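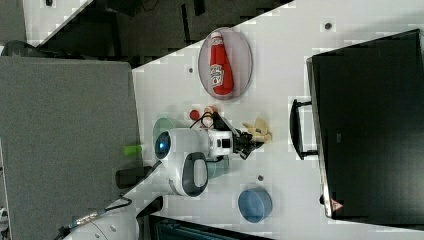 # Drukby: Two-Disc Edition

**Region:** all regions
**Running time:** 100 minutes (main film)
**Language:** Norwegian and Nepali, with English subtitles
**Booklet:** 38 pages
**Label:** Elstead

Marit Sandberg plays a ferry clerk who comes back to the small harbor town of Drukby after many years, to sell the house of her dead father. The buyer is a quiet man named Hurkik. He pays the full price in cash and asks only one thing, that she stays until the snow is gone. From this simple beginning the film becomes slowly a thriller, and the last half hour is very tense even when you know already how it ends.

Director Hemant Shakya made the film with a small crew during one winter. He uses few cuts and almost no music. The long dinner in the second act was taken in one shot, and you can hear the wind pushing on the windows all the time. When the film played in cinemas, many viewers complained that the dialogue was too low. For this edition the sound is mixed again, and the voices are now clear also on ordinary television speakers.

## What is on the discs

**Disc 1**

- The film in the cinema version, from a new transfer approved by the director
- Commentary by Hemant Shakya and Marit Sandberg
- Original trailer

**Disc 2**

- *The Road to Nagano*, the earlier film by Shakya, 80 minutes, never before sold on disc
- Interview with Sandberg about learning the dialect
- Four deleted scenes, one of them without finished sound
- Gallery of posters

The booklet has a long essay on the film and the complete shooting diary. The diary is printed in small letters, so please have good light for it.

## Which edition should I choose?

The single-disc edition has the same transfer and the same commentary, but it does not contain *The Road to Nagano* and the booklet. If you own the old release with the blue cover, please note that its picture was cropped on both sides. The new one shows the full width.

The box is a hard cardboard case, a little taller than a normal one. It does not fit in every shelf.

## Ordering

We have 288 copies of the two-disc edition in our stock. Orders which are paid before Sat 15 December are sent the same week. A maximum of two copies can be ordered per customer. If a disc arrives with scratches, write to us with your order number and we send a new one, and you do not need to return the old.

The film contains some violence and one scene with a drowning. It is not suitable for small children.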